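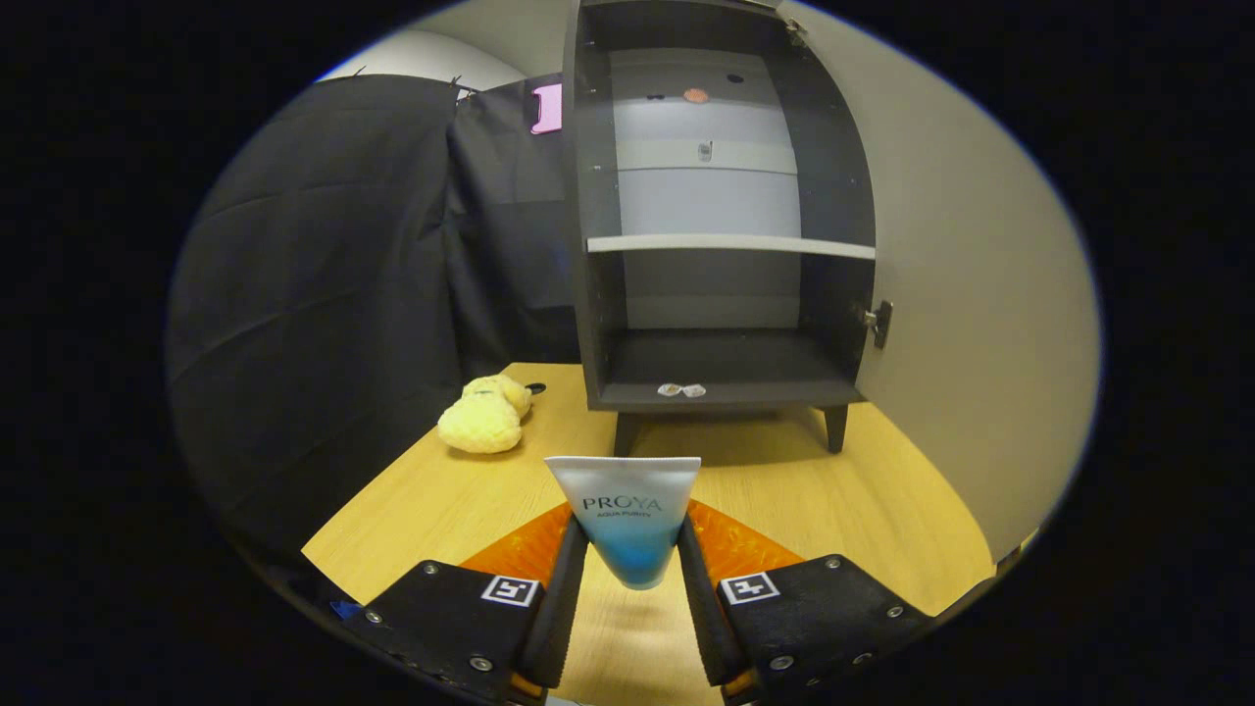 Vinine Hand and Face Cream

Product details

Vinine is our everyday cream for dry skin. We make it in small batches in our workshop in Villulmont, and we have kept nearly the same recipe from the beginning. It has a light smell of oats and a little bit of chamomile. If you prefer a cream with no smell at all, please choose Vinine Plain, which costs the same.

The cream is quite thick when it comes out, but it spreads well on warm hands. Take an amount as big as a pea for the face and double this for the hands. Many customers use too much the first time and then write to us that it feels greasy. Please start with less - you can always add.

Ingredients

Water, oat oil, glycerine, shea butter, beeswax, chamomile extract, vitamin E, preservative. There is no colouring in the cream. The beeswax means it is not suitable for vegans. A version with plant wax was tried in August, but it separated in the cold storeroom and we were not satisfied with it. We will try again.

Sizes

Travel size, 20 mL
Jar for salons, 500 mL, with pump sold separately

The pump for the salon jar is made by Borbély and it fits only the jars with the grey lid. If you have an older jar with the white lid, write to us before you order and we will tell you which pump you need.

How to use

Wash your face with lukewarm water and pat it dry with a towel. Put the cream on while the skin is still slightly damp. For very dry hands, use it before bed and wear cotton gloves for the night.

Do not put it on broken skin or close to the eyes. If you have an allergy to oats or to bee products, please do not use it. When you are not sure, try a small spot on the inside of the arm and wait one day.

Storage

Keep it below room temperature in summer if you can, but not in the freezer. After opening, the cream is good for 12 months. In a hot car it can become thin and a bit grainy. It is still safe to use, but the feeling on the skin is not the same, and we do not replace cream that was stored this way.

What customers wrote

"I wash my hands all day at the clinic and by winter they are cracked. This one I can put on between patients and still hold a pen." - Gladys Nzioka

"Good cream, but the oat smell is stronger than I expected. Next time I will take the plain." - Raili Koskela

Delivery and returns

Orders leave Villulmont within 3 working days. We ship everywhere in Canada. For the northern territories please allow extra time, especially when the roads are bad. You can also collect your order at the Dumona shop, where the staff will keep it behind the counter for you under your name.

Unopened products can be returned if you keep the receipt. Opened ones we cannot take back, but if something is wrong with the cream itself, send us a note with the batch number and we will make it right.

Prices on this page were last changed on March 6, 2018. Salon customers have a separate price list, which we send by email on request.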